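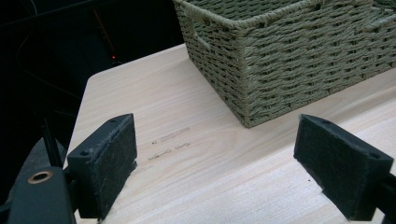 Ticket opened by Viera Mikuš, January 6, 2022. Hand-held gripper 2, recording station at Callunance, task "basket to table edge." Gripper width readings drop out during the close phase, and the affected episodes fail the import check. Of 17 episodes recorded this morning, 5 were rejected. Position tracking is fine in all of them. The felt on both finger pads is worn, with fibers standing up along the edges, and I suspected those first. With the fingers spread over bare tabletop the reading is steady. Dropouts start only when the pads close on the rim of the wicker basket.

Steps tried before filing:
Restarted the logger. No change.
Swapped the USB cable. No change.
Swapped to the spare battery. No change.
Re-ran width calibration. Passes, but the closed value differs between runs.

Comment – Kamil Sýkora
Please attach the raw width log for one rejected episode and one accepted episode. Which logger build is this? Balta 16 had a known problem with the closed value.

Comment – Viera Mikuš
Logs attached. Build is 16. Gripper 1 runs the same build and has no rejects.

Comment – Kamil Sýkora
Then leave the build alone for now. In the rejected log the width goes to null for several samples and comes back at the old value. That is a sensor contact fault and has nothing to do with the pads. Loose fibers can shift the closed value, so trim them anyway and calibrate again afterward. Check the encoder plug inside the housing.

Comment – Juraj Havlíček
Opened the housing. The encoder plug was seated on one side only. Under load the body flexes enough to break contact. Reseated the plug, added a strain relief, trimmed the felt, recalibrated. Closed value now repeats between runs.

Comment – Viera Mikuš
Recorded 16 new episodes with the same basket and the same grasp. All pass import. The 5 rejected ones are tagged "width_fault" and excluded from the training split – please do not interpolate them.

Status: resolved. Replacement pads ordered from Rolavon under a separate ticket. Gripper 1 to be opened and its plug checked before the next session.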